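Home | Archive | About | Subscribe

The window ledge situation

Aug 8, 2020

I have lived in this apartment long enough to have opinions about the elevator, and until this week I had never wiped the window ledge in the front room. I'd dusted it in the sense that I'd picked things up off it and put other things down. Wiping is a separate commitment.

What got me going was my aunt Monique, who called to say she might stop by and then said not to go to any trouble. Anyone who has met her knows what that means. She once ran a finger along the top of my refrigerator while asking about my job.

So, cloths. I own a lot of cloths. My friend Sandrine Hervieu talked me into a big pack of blue ones from Flundis, 20 to a pack, and I had been saving them for some better class of dirt. I took one out, scrunched it up and went at the ledge.

The first pass moved everything to the left. The second pass moved it back. There is a kind of city grit that doesn't want to be removed, it just wants to travel, and mine had been accumulating since at least the last time they repaved the street. I tried plain water, then water with a drop of dish soap, then a spray called Bindow that Aurélien swears by and that smells like a lemon with a law degree.

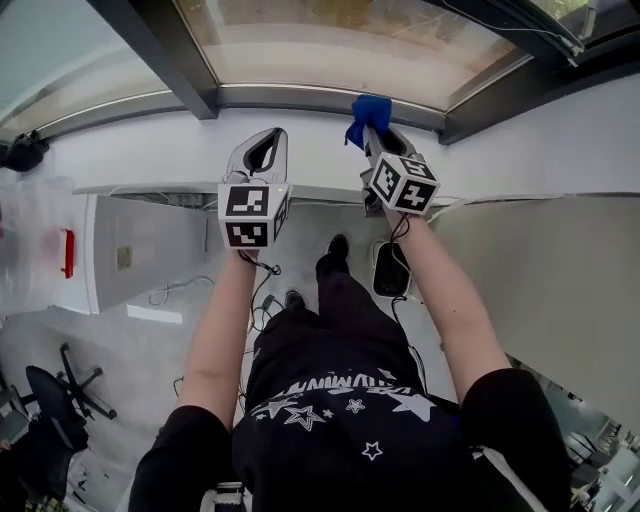
The soap won, by the way. The Bindow left streaks that only show up when the sun is out, so I suppose it would be fine in winter. I did the ledge end to end, then the corners with a cotton swab, and by then I was leaning over so far that my back had started filing complaints. I'm told you're supposed to bend at the knees. I'm told a lot of things.

The trouble with a clean ledge is that it shows you the glass. And the glass shows you the frame, and the frame has a groove in it that I had been thinking of as a shadow. It is not a shadow. I got 53 minutes into the groove before I remembered I hadn't had lunch.

Monique came by in the end, stayed for one coffee - sat with her back to the window the whole time - and told me the lampshade could use a wash.

I have 14 blue cloths left.

Share this post | 20 shares | 53 comments

Older post | Newer post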